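Wukulari House Kitchen and Dining Group
Minutes of meeting, 16th September

1. Previous minutes
Accepted with one correction: item 4 should read "dining room," not "day room."

2. Tableware
The March stock check listed 487 pieces across both kitchens. The Farside kitchen is short 16 plates and has a surplus of mugs. Agreed to move mugs to the main store and to order plates in one size only. The quote from Rajput was accepted. The quote from Festia was declined on delivery time.

Mixed colors remain acceptable for everyday use. Matching sets are to be held back for functions.

3. Table clearing
Current practice varies between shifts. The following order was agreed: sauces and condiments first, then food scraps, then plates, then cups and mugs. Bottles are to be stored upright with the cap closed. Plates are to be scraped before stacking.

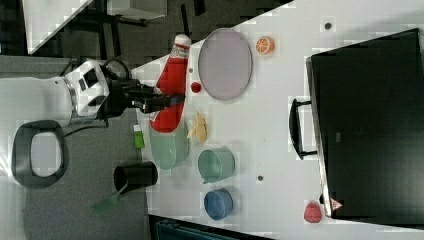 Cups go in the top rack and are not to be stacked inside one another. Brushes used on floors are to be kept apart from those used on dishes. The wording on the wall sheet will be changed to match. Action: kitchen lead, before the next meeting.

4. Storage boxes
Request for 2 more lidded boxes approved, to a limit of 40 dollars in total. Boxes must have side handles and fit the lower shelf at Farside.

5. Other business
The dishwasher in the main kitchen is leaving residue on mugs. Salt level to be checked and the filter cleaned. If the fault continues, a service call will be booked.

Next meeting: date to be set once the plate order is delivered.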